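**Can machines do the kitchen chores yet? – project report, part two**
Automation course, August 8, 2023

In June our group chose the question if a machine can do small jobs at home, for example setting and clearing a table. We wrote to Ditley, a small workshop which makes grippers, and they let us use two of the hand-held type. A person moves the gripper by hand, and the movement is recorded for teaching a robot arm later. The arm itself is not part of this report.

**What we tried**

We recorded 269 short tries in total. The tasks were folding a napkin, closing a drawer, and moving plates on and off a table. Each try was limited to 40 seconds. If the person needed more time, we wrote it down as failed, even when the object was placed well in the end.

**What we found**

The drawer was the easiest task. The napkin was the worst one, and we stopped it early, so the results for it are weak and I did not put them in the table of the appendix.

Plates were between these two. A plate lying flat on the table gives very little space under the rim, and the finger of the gripper does not go in easily. After the plate is lifted on its edge, it is much easier to hold, but then it wants to turn between the fingers. With one gripper most of our mistakes were of this kind. With two grippers, one on each side, we had only 17 failed tries – this was better than I expected.

We also compared our notes with the manual of the Adadeo table robot, which a neighboring group is testing. Their machine uses suction and has different problems, so a fair comparison is not possible from our data.

**My opinion**

I think the machines are not ready for a normal kitchen. A person gives the two hands a common plan without thinking about it, and our recordings do not show where this plan comes from. For a shop floor, where every plate has the same size and place, I am more positive.

**Still open**

- Tries with heavier plates
- Softer finger pads, if Ditley can send them
- A second person to check my list of failures 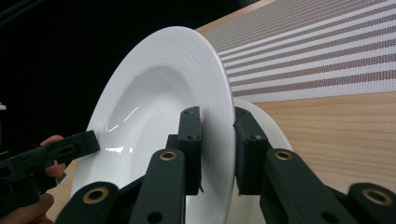
*Figure 1. White plate held on its edge with two grippers.*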